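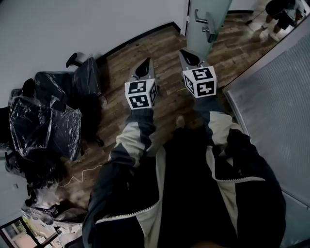 Most job-training programs for young adults publish a placement rate, and most of those rates can't be checked. Before you sign up, or send a nephew, work out what the number means. You need the program's annual report, a phone and one free evening.

Guides > Work and Training > Choosing a Program
Filed under: Youth employment, Reading the fine print
June, by Nélida Olivares

Step 1. Find the bottom number. Girnis, a program I looked at this spring, advertised that 40 graduates found work. Fine. Forty out of what? The report said 47 finished. It took a second call to learn that 200 had enrolled.

Step 2. Ask what counts as placed. One shift at a warehouse? An unpaid internship? Get the definition by email. If they'll only explain it on the phone, write down who you spoke to and when.

Step 3. Ask when they checked. A job at graduation and a job 12 months later are very different things. Girnis had the first figure and was "still compiling" the second. Maybe so.

Step 4. Find out who did the counting. Staff who need the grant renewed are not my favorite source. Amber Van Rooij, who used to run intake at Zawadzka, told me she marked people as employed if a cousin said so.

Step 5. Ask about the people who left. Did anyone call them? Was the trouble bus fare, child care, a boring class? A program that doesn't know can't fix it, whatever the brochure says about support.

Step 6. Compare with doing nothing. Some of these young people would have found work anyway. Ask for the hiring rate among applicants who were turned away or wait-listed. You probably won't get it, but listen to how they answer.

If you get clear replies to steps 1 through 3, go visit. If you get a success story and a tote bag, keep looking.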